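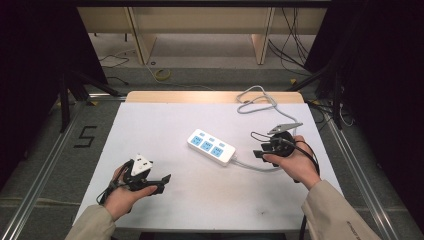 Two hand-held grippers, one power strip, Wendau bench

Right, quick thread on the Darnia result as a few of you asked. Short version: you can teach an arm a fiddly cable job without touching the arm at all while you collect.

♡ 40 💬 6

2/ The method. One person, a gripper in each hand, does the task on a plain white board. We keep the wrist views plus a head view, throw the rest away. 3,147 demos so far, mostly from September.

3/ What we wanted to know – does the head view help, or is it dead weight at training time? Guststead people said dead weight. I half agreed tbh.
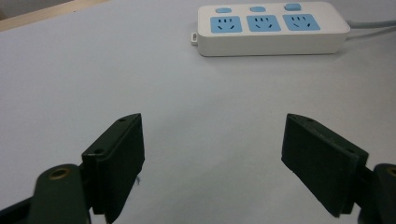 Posted by the Darnia team account, Wendau

4/ Wrist view before the approach. Strip at the top, jaws open, lots of blank table. Policy has to pick a direction from this and the sockets are small at that range.

5/ So we trained twice. Wrist only, then wrist + head. Same demos, same seed, same everthing. Tested on the Maes arms.

6/ Wrist only is fine when the strip starts near the jaws. Move it further off and it dithers, then goes for the cord instead of the body. Adding the head view fixed most of that. Not all.
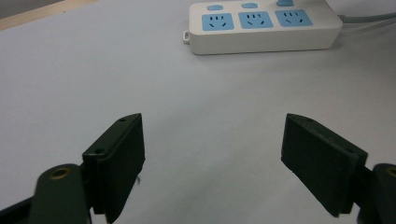
7/ Small shifts in angle matter more than I expected too. Turn the strip a bit and the wrist only version aims at where it used to be. We now nudge it by hand between demos, no plan to it, just nudge.

8/ How much data? Gains flatten after around 1,000 demos for the reach. The cord part is still climbing so we keep going.

9/ Caveats – one board, one room, one type of strip. Dont read this as "head view always wins". Write up soon, failure clips first.

♡ 6 💬 Reply

Contact · © Darnia project, Wendau · Back to top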